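Food court lunch, and a small rant about trays

2022-08-30

So the Dostham errand day finally happened! I'd been putting it off since June (the shoes needed returning, the lamp needed a new plug, you know how these lists grow) and by the time I got through it all I was starving and a little bit grumpy. I'd parked at the Sayce Street end, space 451, which meant walking the whole length of the mall before I got anywhere near food. Fine. I earned my lunch.

The food court at Dostham has been redone and I really like it now. It used to be all sticky brown tables and one flickering menu board. Now the tables are a nice cream color, and there's a new noodle counter called Jakum where I stood in line for 12 minutes and didn't mind a bit. My order number was 127 and they yelled it so loud I jumped.

I ate too fast to tell you much about the noodles, except that the broth was peppery and I'd order it again tomorrow. The juice I'm still thinking about, though. It's the cloudy yellow kind, in a clear bottle with a ridged cap, and it's tart enough to make your eyes water — just how I like it. I drank it slowly and read the tray liner, because I will read anything that's put in front of me while I eat. Rows and rows of tiny food pictures! I always spot the thing I should have ordered once I'm already full.

Now for the rant. Why do we leave our stuff behind? Up to half the tables near me had cups and bags just sitting there, with the bins right by the escalator. I'm trying to be better about it myself. My system is to crumple all the paper first, put the cups on the tray, carry the lot over in one trip, and keep the bottle if there's anything left to drink.

Next time I'm trying the dumpling place, Cekow. If you've been, tell me what to get, and whether the chili oil is as scary as it smells from the line. 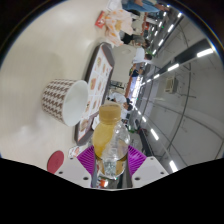 Lunch leftovers at Dostham, with some of that cloudy yellow juice still to go.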